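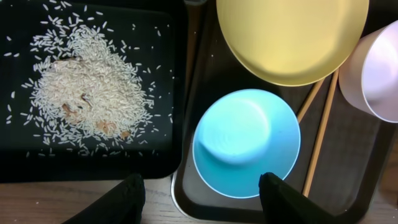 Wrist view drops out of sync when the arm slows down
Forum: Control and Perception > Software

skasto_dev
Posted 2024-12-30

I'm running Skasto 2 on a single arm with a parallel gripper and a wrist camera. The task is picking the bits of husk out of uncooked rice on a black tray and dropping them in the blue bowl. The policy takes the wrist image and joint positions and gives back chunks of 20 actions.

Coarse moves are fine. When the arm slows down over the rice, the fingers close a bit to one side of the husk, and always on the side it came from. If I stop the arm and run the detector on a still image, the position is good. I have 1,434 recorded episodes and the offset is in the replays as well, so I don't think it's the network.

Has anyone seen this with the Zeltbridge driver?

mudlark
Which clock are you stamping the images with? By default Zeltbridge stamps a frame when it reaches the host, and the joint states get stamped on the controller. If you haven't changed that, your pairs are wrong before training starts.

skasto_dev
Default, so on arrival. I measured the gap this morning by moving the wrist past a hard edge and comparing. It goes up to 135 ms.

mudlark
There's your offset then. Stamp at exposure and interpolate the joints to match.

ferncliffe
I don't agree that this is the whole story. A late image should hurt most when the arm is moving fast, and he says the trouble is when it slows down. At low speed a delay like that is hardly any distance at all. I'd look at hand-eye calibration first. If it was done from high up, the error near the tray could be bigger than a husk.

mudlark
Calibration error would be fixed in the camera frame. It wouldn't swap sides depending on the approach.

ferncliffe
It would if the wrist rotates differently for each approach. Does it?

skasto_dev
The wrist angle is locked for this task. Only x, y and z move once it's over the tray.

ferncliffe
Fair enough, that rules out most of what I had in mind. I would still redo it at tray height.

pellam_row
Another thing to check is the chunking. If you play out all 20 actions before asking for a new chunk, the last part of the approach was planned from an image taken when the arm was still moving quickly. The delay gets baked in there and shows up at the slow end. We had the same on a Vesinport cell with screws. Try replanning after every 2 actions and see if the offset shrinks.

skasto_dev
That would fit. I am playing out the full chunk. Inference might be too slow to replan that often but I can run the arm at a lower speed for a test.

otterbank
Separate point. Pale rice on black is easy, but brown husk on black isn't. Once a piece has slid off the pile you have very little contrast, and auto exposure will be chasing the rice. Lock the exposure. The Yazzie plugin has a setting for it under Capture.

mudlark
Locking exposure also makes the timestamps steadier, so do that before anything else.

pellam_row
I'd change one thing at a time or you won't know which one did it.

skasto_dev
Right. Exposure is locked now and I've moved the stamp to start of exposure. With the full chunk still in place the offset is smaller but I can still see it. Shorter chunks next.

Does anyone have a script for restamping old episodes? I don't want to record them all again.

mudlark
Only if you kept the raw camera counter. Check for a field called hw_count in the episode header. If it's there I can post mine.

skasto_dev
It's there in the January recordings and later. Please post it.

ferncliffe
I wouldn't mix restamped and new data without a flag on each episode. You'll want to be able to take the old ones out again.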